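Projet Flituslow : rapport d'incident et analyse de défaillance
Rapport de projet, deuxième semestre

1. Contexte

Flituslow est une cellule de prise en bac : un bras KUKA doit saisir des objets disparates posés au fond d'un bac métallique et les déposer ailleurs, sans intervention humaine. Le cahier des charges, rédigé par nos soins en juin avec l'optimisme de la saison, prévoyait que « la cellule fonctionne de façon autonome pendant une nuit complète ». Elle a tenu jusqu'à 23 h 40. Le présent rapport traite surtout de ce qui s'est passé ensuite.

Le logiciel se compose de deux modules. Pasow calcule les poses de saisie à partir de l'image de profondeur. Nadgate surveille les efforts au poignet et coupe le mouvement en cas de contact anormal. Nous avions consacré l'essentiel du semestre au premier, plus gratifiant à montrer en soutenance.

2. Déroulement de l'incident

La campagne d'essais comptait 1503 tentatives programmées. À la tentative 732, le bras est descendu vers un tournevis couché, a refermé les doigts à côté, puis a continué à descendre. Il a poussé sur le fond du bac avec une constance que nous aurions aimé trouver dans le reste du projet. Nadgate n'a rien coupé. L'arrêt est venu du variateur, en surcharge sur l'axe 2, et la cellule est restée ainsi jusqu'au matin, doigts appuyés sur la tôle.

Bilan matériel : un doigt de préhenseur faussé, un bac déplacé sur la table, un tournevis intact. Personne ne se trouvait dans la zone, ce dont nous ne tirons aucun mérite, vu l'heure.

3. Recherche des causes

Première hypothèse : une mauvaise estimation de hauteur. Le métal rayé du fond renvoie la lumière de manière capricieuse et la tige d'un tournevis est à peine plus haute que le bruit de mesure. En rejouant l'image enregistrée, Pasow place le fond du bac 8 mm trop bas. L'erreur est réelle, reproductible, et à elle seule elle aurait dû provoquer un simple arrêt sur contact.

Restait donc à comprendre le silence de Nadgate. Le seuil d'effort, trop sensible à notre goût pendant la mise au point, avait été relevé « provisoirement » dans un fichier de configuration. Le commentaire accompagnant la modification dit : « à remettre avant les essais ». Nous avons relu ce commentaire plusieurs fois, en groupe. Le seuil relevé était supérieur à l'effort que le variateur tolère : notre protection ne pouvait se déclencher qu'après la sienne.

4. Corrections

Le seuil d'origine est rétabli et Nadgate refuse désormais de démarrer si la valeur chargée diffère de celle de la version validée. Une butée logicielle en Z, calculée sur le fond du bac mesuré au palpeur, limite la descente quoi qu'en pense Pasow. Le bac est maintenu à la table par serre-joint. Enfin, les essais sans présence sont suspendus, et l'exigence de la nuit complète a été retirée du cahier des charges.

Nous avons ensuite repris les essais sur les objets bas, tournevis compris.
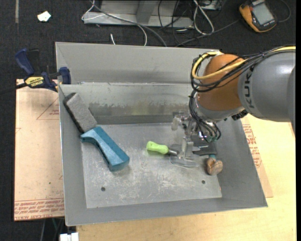 Figure 1. Préhenseur au niveau de la tige du tournevis, dans le bac.

5. Limites

La butée suppose que le bac ne bouge pas. S'il est déplacé, il faut refaire le palpage, opération manuelle que nous avons tous déjà oubliée au moins une fois. Un repère visuel sur le bord du bac permettrait de détecter le décalage ; la méthode de recalage de Sjöberg a été étudiée, mais pas intégrée faute de temps.

L'erreur de hauteur sur métal nu n'est pas résolue non plus. Un revêtement mat est à l'essai sur une chute de tôle. Le doigt faussé est conservé dans l'armoire du labo, étagère 2, avec une copie du fichier de configuration.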